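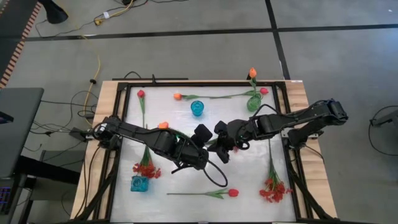 4. Remote attendance and the conduct of the annual meeting

4.1 Setting and sources

The three councils in this part of the study, Morley, McGrath and Mikora, all hold one open meeting a year at which residents may speak and vote on the budget. Each moved to a mixed format, with some residents in the hall and others joining by video link. We use the minutes, the attendance sheets and the logs kept by Uredar, the meeting software all three councils had bought, together with 32 interviews with residents, clerks and elected members. Interviews in Mikora were carried out by Souad Soliman and those in the other two places by Bence Fülöp. Both worked from the same list of questions, though the Mikora interviews ran longer.

Attendance is harder to measure than it sounds. The paper sheets record who signed in at the door, and a fair number of people did not. The Uredar logs record connections, and one connection may be a household of four or a laptop left open in an empty kitchen. We have treated a connection as one attender throughout, which follows Ó Ceallaigh's practice in her earlier work on parish meetings and makes our figures for remote attendance low if anything.

4.2 Who spoke

In Morley, 72 people signed in at the hall and around 100 connected from elsewhere. Remote attenders were the larger group, yet only five of them spoke. The chair took questions from the floor first on every item and turned to the screen afterwards, by which time the discussion had often been closed. The clerk told us this order was a matter of habit and had never been written down. Two members said they had not noticed it until they read the minutes.

McGrath did things differently. The chair there kept a single list of speakers, whether they were in the room or not, and called them in the order in which they had asked. Several people in the hall disliked this. One said that he had driven in through the rain and did not expect to wait behind somebody on a sofa. Remote speakers in McGrath were nonetheless heard on every budget item, including the long argument over the bus shelter, and the meeting finished only a little later than in the year before.

Mikora falls between the two. A single list was announced at the start and kept to for the first hour. After the break the sound from the hall became poor, remote attenders could not follow what was being voted on, and the chair went back to taking hands in the room. Figure 4 sets out the order of speakers in all three meetings.

Figure 4. Order of speakers at the annual meetings in Morley, McGrath and Mikora, by place of attendance. Source: approved minutes and Uredar logs.

4.3 Voting

None of the three councils had settled how remote votes were to be counted before the notice of meeting went out. Morley and McGrath used the poll in Uredar and added the result to a show of hands. Mikora asked remote voters to give their names aloud, a slow method that some interviewees found uncomfortable on the question of the clerk's pay. Kadrić and Ó Flaithearta have argued that a show of hands is itself a public act and that reading out names changes little. Our interviews do not bear this out. A hand in a full hall is seen by those who happen to look – a name spoken over a loudspeaker is heard by all and goes into the recording.

No result in any of the meetings would have been different had remote votes been left out. The nearest was the Morley vote on hall repairs, which is taken up again in Section 5 along with the complaint that followed it in December.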